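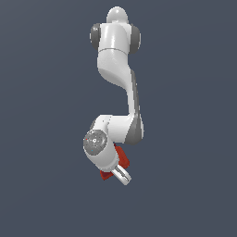 Terus opens simulated arm recordings to outside users

Bultville, April 17, 2019

Terus, the Bultville software firm, has released the first part of a set of recorded arm movements made wholly in simulation. The set is meant for people training learning systems to pick up and place simple objects. It holds 397 recordings of a single arm with a parallel gripper, each stored with the joint angles, the gripper opening and the position of the object at every time step.

The work was carried out under the project name Tyagi, which began last November at the firm's office in Nondberg. Shalini Joshi, who leads the project, said the aim was to build a small set whose contents were fully known before moving on to anything larger.

"We wanted every recording to be one we could replay and get the same numbers from," she said. "A lot of the early work went into that. If you load the start state and the list of commands, you should end up with the same joint angles we did. Where that failed, the recording was taken out."

Each recording is made by a person steering the simulated arm with a hand controller. The operator sees the arm on a screen, moves the gripper to the object, closes the fingers and carries the object to a target point. Commands are saved as the operator gives them. The simulator then runs the same commands a second time without the operator, and the two runs are compared. A recording is kept only if the final object position agrees within a fixed limit, which is given in the notes supplied with the files.

The rendered views are produced in a separate pass after the motion has been saved. This keeps the drawing of the pictures from slowing the physics, and it allows the same motion to be rendered again from a different viewpoint. The first release uses a plain background throughout. Versions with a table surface and changing light are planned, using the same motions, so that users can test how far a trained system depends on what lies behind the arm.

Joshi said the plain background had been chosen for checking. Faults in the model of the arm, such as a link drawn in the wrong place or a finger passing through the object, are easier to find when nothing else is drawn. The checks turned up an error in the order of two wrist rotations, which had been hidden in earlier test renders. All views made before the correction have been replaced.

Objects in the first release are basic solids in single colours. Their size, mass and friction are listed in a plain text file beside each recording. Friction between the fingers and the object is varied from one recording to the next, and the value used is always stored. The shape of the object is not varied within a recording, and soft objects are left out because the simulator does not handle them well enough.

Failed attempts have been kept in a folder of their own. There are 40 of these, in addition to the main set. In most, the object slips as the arm starts to lift. Each is marked with the time step at which contact was lost. Users who want only successful examples can leave the folder out, and the split files are written on that basis.

The operators worked in short sessions and were given the same written instructions. They were asked to approach the object at an even pace and to avoid correcting the grip once the fingers had closed. Joshi said this last point was the hardest to keep to, and that early sessions contained many small adjustments at the moment of closing. Those sessions were recorded again. Pauses at the beginning and end of a motion are cut, but pauses in the middle are left as they were, because removing them changed the speeds stored for the joints.

For holding back a test portion, Terus recommends dividing the set by operator. Dividing it at random puts very similar motions from one session on both sides of the split and gives scores that are too high. The supplied split follows this advice. Results reported on any other split should say so.

The full download is over 21 gigabytes, nearly all of it rendered views. The motion files can be fetched separately and are enough to produce the views again on a machine with the simulator installed. A short script for reading the files is included, together with a list of known faults. The list at present has 2 entries, one on rounding in the stored time values and one on the gripper opening, which is given in metres in the main set and in millimetres in the folder of failed attempts. The second will be corrected in the next release.

The recordings may be used freely for teaching and research. Commercial users are asked to write to the Nondberg office first. Reports of faults should give the recording number and the time step, and should be sent to the same address. No date has been set for the release of the versions with a table surface.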